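Notes for the talk, 2021-02-01. Slides are mostly just titles, so the words are all in here. Don't read it out, Kyu-ri, you always read it out.

## Slide 1: Hello

Hi everybody, I'm Kyu-ri Sung, and I worked on the career mode for Rarnbridge Rugby, the handheld one. If you played it at launch, sorry about the scrums. If you played it after the January patch, you're welcome about the scrums!

(wait a second, see if anyone laughs)

I'm going to talk about how we rebuilt the scrum, why the first version felt so bad, and what I'd do on day one if I had to make another rugby game. I do have to make another rugby game, so some of this is me talking to myself.

## Slide 2: What a scrum is, very fast

Skip if the room looks like rugby people.

Eight players from each side lock together and push. The ball goes in down the middle, somebody hooks it back with a foot, it comes out behind the number eight. In real life it takes ages, it collapses, it gets reset, and the referee gives a penalty for something I still can't see on replay.

So that's our problem. A thing that's slow, hidden in a pile of bodies, and decided by a judgment call. Great material for a button-pressing game on a small screen.

## Slide 3: Version one, the timing bar

Our first scrum was a bar with a marker sliding along it. Press when it's in the green. Everyone's done this. I've done it in a fishing game.

It tested fine! People got it right away. Then we had folks play full seasons, and the complaints started coming in, and they were all kind of the same complaint. I had one tester from the Crenshaw office write "I am good at the bar. I am not good at rugby." I printed that out.

What was wrong with it, as best I can tell:

- Your pack didn't matter. A huge front row and a tiny one gave you the same bar, moving at the same speed.
- You looked at the bar and never at the players, so all that lovely animation work went to waste.
- Once you had the rhythm you won every scrum, every match, forever.

We had 117 bug reports tagged "scrum" by the end of that round. A lot of them weren't bugs. People just didn't have another box to put "I don't like this" in.

## Slide 4: Version two, which was worse

Keep this one short, it still hurts.

We went the other way and simulated everything. Each player had weight, footing, body height, tiredness. We used a physics add-on called Statach and it really did look beautiful. You'd see the whole pack wheel around when one prop lost his footing.

Trouble was, the player holding the thing had no clue why they'd lost. We knew! We had a debug screen full of arrows. They had a referee's whistle and a sad trombone feeling. And it ran terribly. We'd drop down to 7 frames a second when both packs hit, and you can't ask anyone to time a button press in that.

(If someone asks about the budget here, say it was one milestone and move on.)

## Slide 5: Version three, the one we shipped in the patch

OK so this is the part I'm happy with.

We threw out the bar and kept a little bit of the simulation. There are two inputs now. One stick sets how low your pack gets, the other trigger is how hard you push. Low and hard is strong but you tire out fast and you might go down. High and soft is safe but you'll get walked backward. That's the whole system. I can explain it to my mom, and I did, and she beat me.

A few details people always ask about afterward, so I'll just say them:

- The camera drops down beside the front row so you can read the other pack's backs. Their backs are the meter.
- The rumble tells you when your footing's going. With rumble off, the crowd noise does the same job, but quieter than I'd like.
- Your prop's strength changes how long you can hold, and doesn't touch how fast you need to react.
- Resets are capped at two. After that the ref just makes a call, and he leans toward whoever was pushing straighter.

That last one got a big fight going on the team. Real scrums can reset over and over. But on a handheld, on a bus, two is plenty.

## Slide 6: How we tested it

We ran sessions with 29 players at Nenoleck, the test lab we share with the tennis game folks. Half knew rugby pretty well, the rest had never watched a match.

I asked everyone the same thing after each lost scrum: "why did you lose that?" If they could tell me, even if they were a little off, I counted it as working. I wish I'd been asking it from the start instead of "was that fun?" People will say yes to that to be nice to you. They're sitting in your chair eating your snacks.

The new players picked up the stick in a match or so. The rugby fans took longer, which I didn't see coming. They kept trying to do real-life tricks, like pulling the bind, and we hadn't put those in.

## Slide 7: Stuff I'd do differently

Build the losing side first. We spent forever on how winning a scrum feels, and you lose plenty of them.

Get the sound person in early. Our grunts went in during the last two weeks and the scrum got better overnight.

Oh, and talk to somebody who's played prop. I finally did, over the phone, and ten minutes of that changed the camera completely.

## Slide 8: Questions

Leave this one up. Have the water ready. 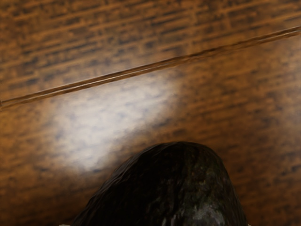

Does the new scrum work the same way in two-player matches?

Mostly the same, but both packs start with equal footing and the reset cap drops to one, so a match between friends doesn't bog down.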